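Mar 18, 2018. Molora cell, notes on safe working (U. Haruna)

Went back over the working rules for the arm before the pen trials carry on. The old sheet was copied across from the Stornel cell and half of it refers to guarding we do not have. Rewritten version below, to replace it once Ogunleye has read it.

Speed. Hand-guiding and first run of any new path at 13 per cent override. Second run at 40 per cent if the first was clean. Anything higher needs a second person at the stop button. Over 40 is not allowed with a tool that has a point on it, pens included.

Reach. Chairs and bags stay outside the swept area, not only outside the programmed path. The swept area is what the arm could cover if a joint target is wrong. Floor to be marked with tape, still to do.

Tools. A pen counts as a sharp tool for the risk assessment. Grip force set to the lowest value that holds it against a light pull by hand. Approach height 20 mm above the work surface, then down in a straight line at contact speed. No joint moves below approach height.

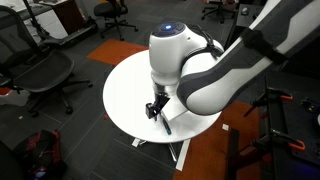 Does a new risk assessment have to be done every time the tool is changed?

The assessment covers the whole application, so a change of tool, workpiece or speed means it has to be looked at again. For a like-for-like swap a dated line in this book is enough. A different shape, weight or point needs the full form.

Clamps. Check tightness by hand at the start of each session and after any protective stop. Write the check down even when nothing moved. In the Didow job the log had gaps and we could not say when the mount had shifted, so 2 days of position data were thrown out.

Cables. Dress pack must have slack at the wrist with the last joint at both limits. Test at low speed with the gripper empty.

Open points:
Stopping distance at full stretch not measured. Needed before the tape goes down.
Payload value in the controller still the default. Weigh gripper plus pen and enter it.
Review of the sheet due in May, or sooner if the base is moved.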